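家事動作収録サービス「ダーレイ」訪問評価報告(抄)

本報告は、スドウ社が提供する家庭内動作の収録サービス「ダーレイ」について、当評価室が実施した訪問評価の結果を記すものである。起案は調査員ルオ、確認は主任リャオ・ホンジュン(Hongjun Liao)が担当した。

一 経緯

本サービスは、利用者が自宅の台所において手持ち式グリッパーを両手に装着し、日常の片付けを行い、その動作の記録を提供するものである。契約期間は十二週、収録は200回を上限とする。提供された記録は、同社の家庭用ロボット「トロメオ」の調整に用いられる。利用者には謝礼が支払われるほか、期間の満了後、トロメオを一年間無償で貸与される旨が約款第二条に定められている。

評価対象の世帯として、ツァオ・リーホア(Lihua Cao)氏の承諾を得た。氏は単身で居住し、前年の十一月に夫を亡くしている。申込書の志望理由欄には「手が空いているため」とのみ記載があった。

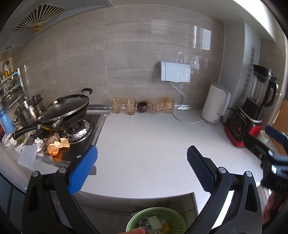
図一 ツァオ氏宅の台所における収録作業。手前は手持ち式グリッパー。

二 訪問時の所見

令和元年すなわち2019年7月23日、調査員は約定の時刻にツァオ氏宅を訪問した。氏はすでに台所に立ち、器具の握り具合を確かめているところであった。

収録に先立ち、調査員は約款に従って作業環境の確認を行った。約款第五条は、調理台の上を「可能な限り整理された状態」とすることを求めている。こんろの上には皮をむいた蜜柑が置かれたままであった。調査員がこの点を指摘したところ、氏は次のように答えた。

「片付いた台所を片付ける記録が、何の役に立つのでしょうか」

調査員は約款の文言を再度読み上げたが、反論の根拠を見いだせず、確認欄に「適」と記入した。

操作性については概ね良好と認める。指先の青い当て具は左右で色の濃さが異なり、氏は左右を言い表すのに「空」と「夜」という語を用いた。説明書にこの呼称はない。ただし、調査員も収録の途中からこれに倣ったことを、正確を期するため付記する。

器具の重量に関しては、氏より手首の疲労について申告があった。スドウ社は連続使用を二十分以内とするよう推奨しているが、当日の氏は四十分を超えて作業を継続した。中断を促した調査員に対し、氏は「あと一つだけ」と述べた。この応答は計三度に及んだ。

三 並べ方に関する照会

調理台の奥、壁際には、琥珀色のグラスが小さな焦げ茶色の器を間に挟んで一列に並んでいる。収録課題書はこれらを「任意の器物」と総称し、移動の順序も配置も問わない。しかるに氏は、収録を終えるたびに器の並びを検分し、焦げ茶色の器が真ん中にあることを確かめた。

調査員が理由を照会したところ、氏は、夫が毎朝これで薬を飲んでいたこと、端に置くと必ず袖で落としたこと、そのために真ん中と決めたことを述べた。さらに氏は、機械もこれを覚えるかと質問した。

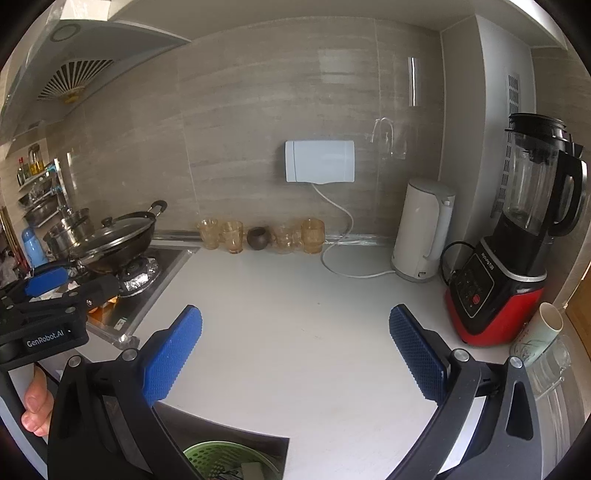
当該質問は評価項目に含まれないため、調査員は即答を避け、持ち帰ってスドウ社の窓口に照会した。同社の回答は、以下のとおりである。

「個別の配置は学習の目的に含まれておりません。ただし、同一の配置が繰り返し記録された場合、結果として動作に反映される可能性を否定するものではございません」

調査員は右の回答を電話にてツァオ氏に伝達した。氏はしばらく沈黙した後、収録の残り回数を尋ねた。規定の上限まで相当の余裕がある旨を回答すると、氏は礼を述べ、通話を終えた。

四 貸与後の経過

契約の満了に伴い、トロメオ一台がツァオ氏宅に搬入された。調査員は搬入に立ち会い、初回の動作を確認した。トロメオは水切りの終わった器を一つずつ持ち上げ、壁際へ運んだ。速度は仕様の範囲内であり、破損はなかった。四つのグラスは、いずれも左右の位置が収録時と異なっていた。

焦げ茶色の器は、最後に、中央に置かれた。

この一例をもって再現性を論ずることはできない。配置が偶然によるものである可能性も排除されない。調査員は再度の試行を提案したが、氏はこれを辞退し、本体の電源を切るよう求めた。調査員は求めに応じた。その後、茶の提供があり、規程に照らして一度は固辞したものの、これを受けた。

五 評価

操作性 良
説明書の明瞭さ 可
利用者への負担 要改善(連続使用時間の管理について)
約款第五条 文言の見直しを勧告する

リャオ主任より、第三項および第四項の記述は評価書の体裁に適さず、削除が相当であるとの指摘を受けた。調査員は削除案を作成し、主任に提出した。翌朝、削除案は朱を入れられることなく返却され、表紙には主任の筆跡で「原文のまま可」とあった。

よって本報告は、原文のまま提出する。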